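Grumcombe Tabletop Handling Set: README and data card

Version of this card: 2
Last edit: 13th April
Maintained by: Flasteck, manipulation group, Prasbridge site

What is in this folder

The Grumcombe set is a collection of recorded episodes in which two robot arms, working from the same table, handle light household and kitchen objects. The episodes were driven by human operators. Each episode comes with the joint positions of both arms, the opening of both grippers, the wrist camera streams, and one line of text that says what the operator was asked to do.

The release holds 275 episodes. From these, 153 belong to the cup tasks, and the rest are divided among the other task families listed in tasks.txt. Please read this card before you use the data, and in particular the part on recording rules. Many questions we receive are already answered there.

Folder layout

episodes/ has one folder for each episode
tasks.txt has the task lines, one per row
rules.txt has the recording rules in short form
notes/ has the operator notes, lightly corrected for spelling
excluded.txt has the episodes we removed, with a reason code

The names of the episode folders carry no meaning. Please do not try to read the date or the operator from them. We shuffled them on purpose before release.

Recording rules

The rules below were in force for the full set. They were written first for our own laboratory and later adopted, with small changes, by the Magyar project, which shares our table format.

Rule 1. Before the start of an episode both grippers are open and neither one touches an object. An episode which begins with a contact is not accepted, also when the contact is very light.

Rule 2. The operator sets the gripper opening wider than the object before the approach. For thin-walled objects this is a strict rule. Paper cups give way under a small force, and a cup that was pressed in one episode must not come back in the next one.

Rule 3. Only one arm may be inside the shared zone at a time, unless the task line says "both arms". The waiting arm stays open and above the table.

Rule 4. Objects which do not belong to the task may stay on the table or on a neighboring surface, if they are outside the reach that was planned for the episode. They are not moved during the episode. We decided this after long discussion. A perfectly clean table makes data that is easy to learn from and difficult to use afterwards.

Rule 5. The speed limit in the shared zone is half of the limit outside it. The controller enforces this, and the operator cannot change it from the handles.

Rule 6. If an object falls, rolls or is crushed, the operator finishes the episode in a safe position and marks it. Marked episodes are kept, with the flag "incident". They are not repaired and not cut shorter.

About the cup tasks

The cups are used upside down, with the closed end up. In this position a sleeved cup offers the fingers a wall that gets wider toward the table, so the height of the grasp matters more than it does with a block or a can. The task lines ask for a grasp on the sleeve, and a grasp on the rim is counted as a failure even if the cup is lifted. Where cups stand in a row, the operator begins with the one nearest to the working arm, so that the arm does not have to pass over the others.

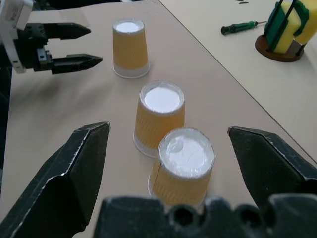

Magyar wrote to us, after the first version of this card, that Rule 4 is too soft for their taste. In their view a tool with a metal shaft should never lie within sight of a working gripper, whatever the planned reach is, because a policy trained on the data has no plan and knows nothing of a reach. They proposed to forbid all hand tools on both surfaces and to allow soft objects only.

We have considered this remark seriously and we agree with half of it. It is true that the planned reach exists only in the head of the operator and in the task file. For this reason every episode now has a field called "bystanders", in which the objects outside the task are listed by name. Users who want the stricter reading can filter on this field and will lose a part of the episodes. We did not change the rule itself, and we do not intend to change it for this release.

How the rules were checked

Rules 1 and 5 are checked by a script from the joint and gripper signals. Rule 3 is checked by the same script with the shared zone given in zone.cfg. Rules 2, 4 and 6 need a person who looks at the camera streams, and they were checked this way by a second operator who had not driven the episode. When the two operators did not agree, the episode went to excluded.txt with the code D.

The check is not perfect. In the cup tasks the front cup often hides part of the cups behind it in the wrist view, and a light touch on a hidden cup can be missed. If you find such a case, please tell us the folder name and the time in seconds.

Known limits

The lighting is even and comes from above in all episodes. We have no data with strong side light or with a dark room.

The force at the fingers was not measured. The field "grip" gives the commanded opening only, and it should not be used as a value for force.

The notes of the operators are written in English by people with different first languages. We corrected the spelling, but the sentences were left as they were.

Conditions of use

You may use the set for research and for teaching. If you publish results, please state which version of the card you followed and whether you filtered on "bystanders" or on "incident". Results with and without the incident episodes cannot be compared, and we have already seen two tables in which they were put side by side.

The set must not be used as the only evidence that a robot is safe to work near people. The rules above protect the objects and the arms. They were not written as a safety standard for persons, and no person was inside the working area during recording.

Planned changes

The next version is planned for June. It should add a field for the height of the grasp in the cup tasks and a corrected zone.cfg for the left arm. Version 1 of the card stays in the archive folder for those who began their work with it.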